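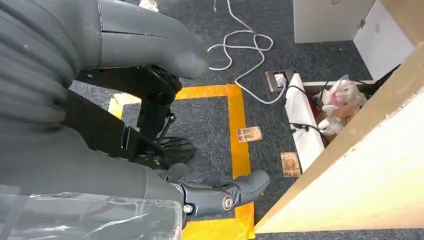 Put the floor on the budget before you put the arm on it. Most of the money people forget goes into the few square yards the machine works over: power, storage, marking, covers and the hours it takes to sort them out. Tape is the cheapest item and the one to buy first. A rectangle of yellow-orange tape on dark carpet gives you a work zone you can measure, argue over and move before anything is bolted down. Ours has held only small card tags so far, and it has already changed what we plan to order.

These tips come from setting up a small shop corner at Irkton for pick-and-place jobs. Prices are what we paid or were quoted in April. Yours will differ.

Marking the zone

Lay the tape out to the reach you will use every day. The reach on the spec sheet is measured with the arm stretched out, and a stretched arm is slow and weak. We started with the full figure and pulled two sides in after the first week.

Buy tape made for carpet if you have carpet. Ordinary floor tape lifts at the corners. Test a short strip in a corner and leave it overnight before you do the whole outline. Budget for three rolls. You will move the lines at least once.

If you plan to replace the carpet with hard flooring later, wait on the expensive floor markers until that is done.

Power and cable

Count the plugs before you ask for quotes. List the arm, the controller, the computer, the charger and a work light, then add one for whatever you borrow. A floor outlet is handy, but check where it sits against your tape line. A plug standing up out of the floor needs to be outside the area where anyone walks or anything swings.

Do not buy long cable because it is cheap. Extra length ends up in loops on the floor and the loops end up under a foot or a wheel. Measure the run, add a yard, and buy that. Low cable covers cost us $64 for the set, and I would buy them on day one next time.

An electrician quoted $276 to move one outlet. We moved the tape instead.

Covers

Clear plastic film over the lower parts of a machine keeps dust and packing fluff off while you are still cutting boards nearby. Buy it by the roll, since you will throw a lot away. Keep it clear of joints, vents and anything that turns. Write the date on a piece of tape when you put film on, and change it when it clouds up.

A fitted cover from a supplier such as Skondau looks better and lasts longer. Hold off on one until the machine has its final cables and attachments.

Grippers and spare parts

Erdal Avcı did our parts list and his rule is to price the spares along with the arm. Ask each seller for the price of one replacement finger, one bracket and a bag of the screws. Borbély sent us a full list the same afternoon. Plustus wanted us to open an account first, so they dropped down the list.

Get two sets of fingers if you can afford them. Soft rounded tips are kinder to flat cards and thin parts, but they wear. We set aside $144 for spares in the first year and have spent a little over half of it.

Keep small screws in a lidded jar with the driver that fits them. Check them every Friday or whichever day you clean up.

Practice parts

Start with things that cost nothing. Printed tags, scrap card, bottle caps and empty bags are all fine. Flat items are harder to pick up than they look, so if your real job involves cards or labels, try them before you sign for a gripper. Ask the seller for a two-week loan. Some will say yes.

A cardboard box will do for storage at this stage. Put in a shelf when you know what you are keeping.

Boards and panels

Price these early. A side panel or a light wooden board can serve as a backstop or a screen, and lumber yards will often cut to size for a small fee. Store spare boards flat or strapped to a wall. A board that is only leaning should not be left within reach of a moving arm.

What to leave out

Leave 10 percent of the total unspent. Ours went on a second emergency stop button with a longer lead, so that the person at the computer has one too.

Skip the extended warranty until you have read what it says about wear parts. Fingers and film are usually not covered.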